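Open days should show the slow part

The Evlow open day drew 31 of us on September 18, 2024, and most of the people I spoke to afterwards said they had been a little let down. I think they were wrong, and I think the organisers should do the same again next year.

The complaint goes like this. You drive out past Grellov, find a park, sign in, get a lanyard, and expect to see robots doing jobs. The first hour gave you that. A Stevano arm stacked cartons at the end of a short conveyor and did it without a fault while we ate our biscuits. People filmed it. Then we were taken through to the back room, where two staff members were moving crockery and odds and ends around a table by hand, over and over. A man beside me from Ogunleye asked when the demonstration would start.

Urho Savolainen, who ran the tour, told him it had started. The arms learn from what people do with the grippers, and the team needs a lot of it. They had recorded 576 runs of one task and were not yet happy with the result.

I have been to six of these days over the years, for a trade newsletter and lately on my own account. At most of them the machine has been rehearsed until it can't go wrong, and you leave knowing as much about it as you would from the brochure. 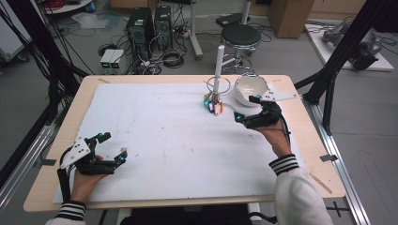 My argument is about what buyers need to know. A small firm thinking of spending real money should ask how much human work goes in before the machine does any. Watch someone with a gripper in each hand, reaching for a white bowl lying on its side next to a mug stand, and you get some sense of the answer. It is fiddly work and somebody has to be paid for it. Impi Saarela, who schedules the sessions, said her people do three hours at most before they swap – tired hands give poor recordings.

There are fair objections. The room was too small for the group and the explanation came late. A printed sheet would have helped. But I would take that over another carton stacker any day.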